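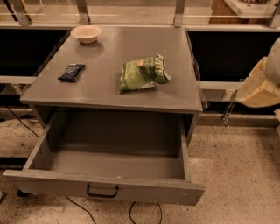 Gaveteiro de teste com a gaveta aberta e três itens sobre o tampo, visto da câmera da cabeça.

Oficina: braço do grupo Zovolar passa à fase de gaveta

O grupo Zovolar encerrou em abril a calibração do braço e começou os ensaios de abrir, guardar e fechar. O gaveteiro cinza da oficina tem rodízios e um puxador preto em U. Na primeira série ele recuava junto com a garra, e a medida de curso da gaveta não servia para nada. Welington Lopes travou a base no chão e refez o zero.

A sequência atual: garra no puxador, tração em linha reta, soltura, pega do item no tampo, depósito na gaveta, fechamento. Os itens são uma tigela clara, um pacote pequeno azul-escuro e um saco de salgadinho verde. A tigela tem geometria estável e a pega é feita pela borda. O saco é o caso difícil: amassa, reflete a luz do teto e muda de contorno a cada contato. Ileana Moldovan reescreveu a segmentação para tratar o reflexo à parte e reduziu a força de fechamento dos dedos.

O registro soma 1.552 tentativas, contando as abortadas. Restam dois defeitos abertos. O primeiro é folga no punho, perceptível quando a gaveta chega ao fim do curso. O segundo é a sombra do tampo sobre o fundo da gaveta, que o estimador de profundidade às vezes lê como degrau. Jannik Strobel propõe uma fita de LED sob o tampo; Carola Buschmann prefere corrigir no software e não mexer no móvel. Os dois caminhos serão medidos com os mesmos parâmetros.

Peças em falta: quatro parafusos M4 de cabeça baixa e um jogo de buchas para o punho. Quem tiver sobra, deixar na caixa do grupo com etiqueta.

Próxima sessão aberta: 27 de abril de 2019, na bancada dos fundos, com oito lugares. Inscrições com Rainer Stüber. Os registros brutos estão na pasta compartilhada, em gaveta/ensaios.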